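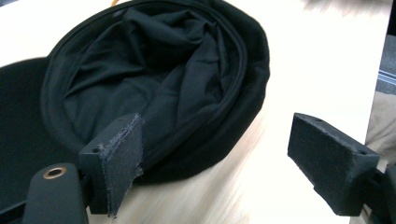
Re: [dirnuswood-walkers] Cleaning gear before the winter trips

From: Guadalupe Varela
To: Dirnuswood walkers list
Date: April 2026

Hi all,

I've left the original message in below and answered it in pieces. I've been looking after the club's loan gear for a few seasons and have washed most kinds of thing by now, some of them badly. Where I'm guessing I've said so.

> My daughter and I are booked on the June walk to Aguirre hut, our
> first winter one with the club. We have a cupboard full of gear that
> has been put away grubby after every trip since we moved here. I would
> like to get it all clean before we go, but I don't want to wreck the
> expensive bits. Questions as they come to me, sorry for the length.
>
> Rain jackets first. Both are the breathable three-layer kind and both
> now soak up water at the shoulders. The shop in Drarley sold me a
> spray-on proofer but I've also been told to just wash them. Which?

Wash them first, then see if you still need the spray. Most of the wetting out at the shoulders is sweat and sunscreen and whatever comes off the pack straps. Do up all the zips, undo the cuffs, and put the jackets through a gentle warm cycle with a wash made for technical fabrics. If you've only got ordinary laundry powder in the house, wait until you have the right stuff. Powder leaves a residue that attracts water. Fabric softener is worse again.

Before the jackets go in, take the detergent drawer out of the machine and scrub it. Mine had a layer of old softener in it from the previous owner and I wondered for a year why nothing I washed would bead.

Rinse twice. Then check the care label, and if it allows tumble drying give them twenty minutes on low. The heat brings back whatever coating is left. Flick some water on the shoulders. If it rolls off, put the spray away for next year. If it sits there and darkens the fabric, spray them while they're damp, wipe off the drips with a cloth, and dry them again.

Also have a look at the seam tape inside the hood. If it's lifting in long strips no amount of washing will help and the jacket is a town jacket now.

> Sleeping bags. One down, one synthetic. The down one weighs 704 g and
> cost more than my bike, so I'm nervous about it. The lady at the dry
> cleaner said she'd do it for me. Is that all right?

No, please don't. Dry cleaning solvent strips the oils out of down. Some cleaners do a proper wet wash for down, but ask them exactly that, and if they're vague take it home again.

You can do it yourself if you have the patience. The bath is the safe way. Lukewarm water, down wash, push the bag under and squeeze it gently for a quarter of an hour. Drain, fill, squeeze, drain, and keep going until the water has no suds. Never lift it by one end while it's full of water, as the baffles inside can tear. Roll it up in the bath to press the water out and then get both arms under it.

Drying takes far longer than you expect. The big front-loading dryers at the laundromat next to the Drarley post office are good, and they take coins only. Low heat, two or three clean tennis balls in with it, and stop every half hour to pull the clumps apart with your fingers. When you think it's finished, lay it out flat in a warm room for another 24 hours. If you can feel any lumps it still isn't dry.

The synthetic bag is much less trouble. Front loader, gentle, warm, and then over two parallel lines in the shade. Don't use a top loader with an agitator for either of them.

Honest opinion on the down bag: if it only smells a bit and the loft is fine, sponge the collar and the foot end and leave the rest. I wash mine every third or fourth year and use a liner the rest of the time. The silk liner in the loan cupboard weighs 170 g and is free to borrow.

> Boots. Mine are leather and have gone stiff. Hers are synthetic and
> just smell.

Leather: laces and insoles out, brush off the dry mud, then wash with cool water and a soft brush. Stuff them with newspaper, change the paper that evening, and keep them away from the heater. More boots are killed on the hearth at Aguirre than on the track. Once they're nearly dry, work a wax-based conditioner into them with your fingers, paying attention to where the toe flexes. Go light. You may need to do it again a few days later. I'd stay away from dubbin if they have a membrane lining, though I know there are people on this list who swear by it and I expect to hear from them.

Synthetic: same wash, then a tablespoon of bicarb in each overnight and shake it out in the morning. New insoles usually fix more of the smell than anything you do to the boot.

While the laces are out, look at the eyelets and run a thumb along the join between sole and upper. If you can get a fingernail in, take them to a repairer now. Anyone who's had a sole come off on day two will tell you about it at length.

> Wool thermals have gone a bit felted. Can that be undone?

Not much. Wash them cold, on the wool cycle or by hand, and dry them flat on a towel. You can stretch them a little while they're damp. If they still fit, they're still warm, so I wouldn't replace them for looks.

> Hats. We have wide-brim sun hats, beanies and a few baseball caps, and
> the caps are the worst of the lot. I put one in the dishwasher once
> because of something I read and it came out a different shape.

I've read that too. Don't do it with anything you like. The water is too hot, and older caps can have cardboard in the brim.

For caps, fill a bucket or the laundry sink with cool water and a bit of mild detergent. Test a hidden patch first if it's a dark colour. An old toothbrush along the sweatband does most of the work. Rinse it, press it in a towel without wringing, then put something round inside to hold the shape. When I store them I sit them crown down on a table or shelf so the brim isn't carrying any weight. Salt marks on the outside come off with white vinegar and water, half and half.

Beanies go in with the thermals. For the wide-brim hats it depends what they're made of. Cotton and nylon can be hand washed, but felt should only be brushed and spot cleaned, and straw wiped with a damp cloth.

> Last one. The tent. It's been rolled up damp at least once and there's
> a smell when I open the bag.

Put it up in the yard on a dry overcast day and go over it with a sponge and cold water. Never the washing machine. If there are black specks through the fabric, that's mildew and the stain is there to stay, but you can stop it spreading with a proper enzyme cleaner. Follow the times on the bottle.

Look at the floor while you're in there. If the inside coating is peeling off in flakes or feels sticky, it's breaking down and won't keep water out. For the June walk you'll have the hut, so the tent is only for emergencies, but the club asks each party to carry at least one that works. The saddle above the hut is at 2,168 m and it can be very ordinary up there. If yours fails the floor test, borrow one from us. Put the request in through Plodo when you confirm your place, under 'gear', and not in the comments box. I don't get the comments.

Once it's clean, store it loose in a pillowcase or a big cotton bag. Same goes for both sleeping bags. The little stuff sacks are for carrying.

A few things you didn't ask about. Check the stove O-rings for cracks and light the stove outside once before you go. Take the batteries out of head torches between trips. Wash the hose and bite valve of any water bladder with hot water and bicarb, and keep the bladder in the freezer afterwards – nothing grows in there.

Do the sleeping bag first, while we still get some warm afternoons. Everything else can be done in a wet weekend.

If anyone has found a cobbler closer than Drarley, please reply to the list. The one I used to send people to has retired.

Regards,
Guadalupe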